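Rultovberg Workroom: Walls, Brackets and Ceiling
Gallery page, updated 4/6/25

The workroom at Rultovberg occupies the rear bay of the Owino building. The entries on this page cover the fixed parts of the room: wall surfaces, mounting hardware, lighting and cable drops. Furniture is listed on the Gukgate page. Item numbers match the room schedule, which runs to 71 lines; only the lines with open work are repeated here.

Line 2. White wall. Painted surface, used for brackets and posted sheets. Fill old anchor holes before the May repaint. Touch-up paint is on the shelf by the Rarnport door.

Line 5. Wall bracket. Black metal, angled top plate, support arm below. White printed text on the front edge. Check the fasteners at each quarterly inspection and record the result on the schedule.

Line 9. Posted sheet. White paper with a light blue printed pattern, hung high on the white wall. The lower edge droops. Refix at the bottom corners.

Line 14. Brick wall. Red brick, exposed, with a small white sign fixed to it. No new anchors in the brick; use the mortar joints only. Dust with a dry brush.

Line 15. Ceiling. Gray structure left exposed. Round ceiling light. Replacement lamps are ordered through Gukgate, and delivery takes over 5 weeks.

Line 22. Beam or column. White, boxy, to the right of the brick. Keep the base clear for access.

Line 23. Cable drop. Thin, black, vertical. Label at the upper end before the next inspection.

Remaining lines are closed. Corrections go to the Rultovberg office with the line number in the subject.

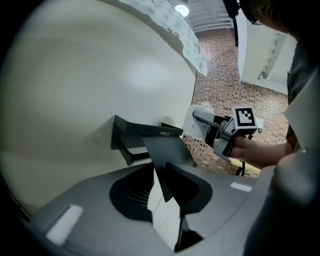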